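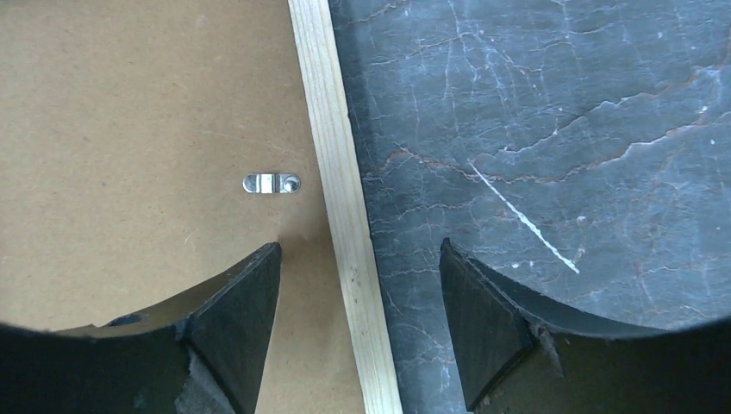

15 de maio de 2019

Comecei o dia com o quadro branco da cozinha deitado na mesa, de costas para cima. Caiu ontem à noite, enquanto eu lavava a loiça. O prego ficou na parede, torto, e o quadro ficou encostado ao caixote do lixo. O caixilho aguentou. Já a chapinha de pendurar estava presa por um parafuso só, o da direita, e o furo da esquerda vazio. Não sei há quanto tempo andava assim. Procurei o parafuso no chão, atrás do lixo e debaixo do fogão, e não apareceu. Apareceram uma tampa de caneta e um grão-de-bico.

A mesa escura não ajuda a encontrar coisas pequenas. Aquele desenho a imitar pedra, com os veios brancos e os cor de ferrugem, engole migalhas e tudo o que lá se pouse. Quando a comprei achei que era uma vantagem. Passei a mão pela superfície toda antes de pousar o quadro, para não riscar nem uma coisa nem outra.

O aglomerado da parte de trás está melhor do que eu pensava. Tem uns riscos leves e mais nada. Tinha medo de que estivesse inchado, pela proximidade do fogão e do vapor das panelas, mas está direito. As ripas são de madeira clara, sem verniz. Pinho, acho eu. Sempre tive intenção de as envernizar e nunca o fiz. Em fevereiro cheguei a comprar uma lata pequena de verniz mate da Reltari, que continua fechada na prateleira da despensa, ao lado das velas.

Às 8 fiz café e escrevi a lista do que precisava: parafusos curtos, bucha, um prego novo ou um gancho. Depois desci à Drastlow, que abre cedo. O rapaz do balcão quis vender-me uma caixa inteira de parafusos. Eu queria um. Acabei por trazer um saquinho com 11, que era o mais pequeno que havia, e um gancho com bucha. Perguntei-lhe se o parafuso podia atravessar o aglomerado e sair do outro lado. Disse que dependia da espessura, coisa que eu já sabia, e que levasse os mais curtos. Trouxe os mais curtos. Também trouxe uma esponja nova e pilhas para o relógio do corredor, que estava parado há semanas.

No regresso encontrei a Anju Negi nas escadas, com as compras. Contei-lhe do quadro e ela ofereceu-me uma chave de fendas melhor do que a minha. Aceitei. A minha tem a ponta comida e só serve para abrir latas de tinta. Ficámos um bocado à conversa sobre o elevador, que continua a fazer barulho entre o segundo e o terceiro andar. Ela já telefonou duas vezes para a empresa. Disse-lhe que telefonava eu da próxima.

Pus o parafuso novo no furo da esquerda. Entrou com alguma resistência, o que me pareceu bom sinal. Apertei o outro também, devagar, com medo de moer o furo. Puxei a chapa com os dedos e não mexeu. Depois virei o quadro.

A frente estava uma vergonha. Nunca o limpo a sério, passo só o pano seco e fica uma sombra de tudo o que lá se escreveu. Ainda se conseguia ler «arroz» e metade de um número de telefone que não sei de quem é. Pus um pouco de Dallden num pano húmido e esfreguei do meio para fora. O telefone saiu logo. O arroz deu mais trabalho. Junto ao caixilho há sempre uma linha cinzenta onde o pano não chega bem, e aí usei um cotonete, a andar ao longo da madeira. 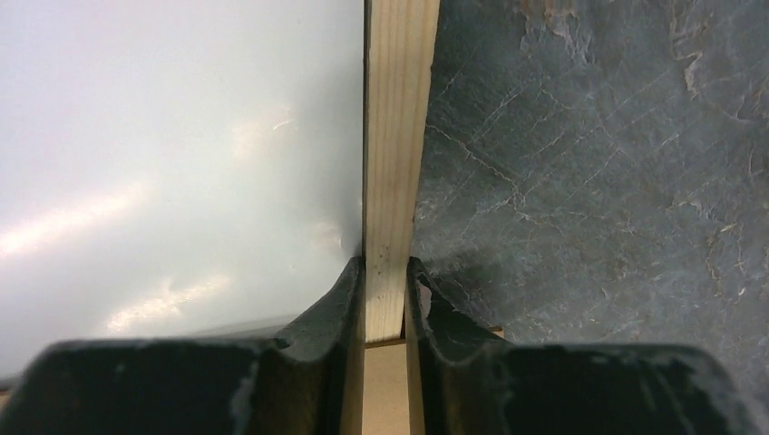
Com a luz de lado é que se vê se ficou bem. Inclinei a cabeça para apanhar o reflexo e voltei a passar o pano onde ainda me parecia baço. As ripas não as molhei. Têm umas pintinhas escuras que tentei tirar com a unha e não saíram. Podem ser nós da madeira, podem ser sujidade antiga, de tinta de caneta ou do fogão. Pensei em lixar e desisti. Se um dia abrir a lata do verniz, lixo tudo de uma vez.

Almocei sopa de ontem e pão, na bancada, com o quadro ainda a ocupar a mesa. Telefonou a minha irmã a perguntar se no fim do mês vou lá a casa. Disse que sim, em princípio. Ela quer que eu leve a travessa grande, a do peixe. Fui logo ver se estava inteira e está, só tem a beira um pouco lascada, como sempre teve. Apontei num papel, por não ter o quadro na parede, e colei o papel no frigorífico.

De tarde tratei da parede. O prego velho saiu com a mão, não fez força nenhuma. O buraco ficou maior do que eu contava e caiu um bocado de estuque para cima do rodapé. Tapei com massa e marquei outro ponto um pouco mais acima e mais longe do fogão. O berbequim é o velho Kandpal do meu pai, pesado, com o fio curto, e tive de ir buscar a extensão à sala. Furei à primeira. A bucha entrou certinha, o gancho também. Aspirei o pó e passei o pano no chão.

Pendurei o quadro às 3. Fiquei a olhar e pareceu-me torto. Fui buscar o nível e estava direito; torto está o azulejo, que desce um pouco para o lado da janela. Como o que se vê é o azulejo, puxei o quadro um nada para baixo à esquerda. Agora parece bem e o nível diz que está mal. Fica assim.

Experimentei as canetas todas. Das que estavam no copo, só 2 escrevem, a azul e a verde. As outras foram para o lixo. Escrevi no quadro: travessa, elevador, chave da Anju, ovos. Já não há ovos desde anteontem e só me lembro disso quando abro o frigorífico.

O relógio do corredor também ficou a trabalhar, com as pilhas novas. Faz mais barulho do que eu me lembrava. Fechei a porta do quarto por causa disso.

Os parafusos que sobraram ficaram na gaveta dos elásticos, dentro do saquinho, com um bocado de fita-cola a fechar. Escrevi na fita «quadro cozinha», para daqui a uns anos saber de onde vieram.

Jantei ovos mexidos em casa da Anju, quando lhe fui devolver a chave de fendas. Ela insistiu. Falámos outra vez do elevador e ela deu-me o número da empresa num talão de supermercado. Trouxe-o no bolso e passei-o para o quadro antes de me deitar, a verde, no canto de baixo. Amanhã de manhã telefono.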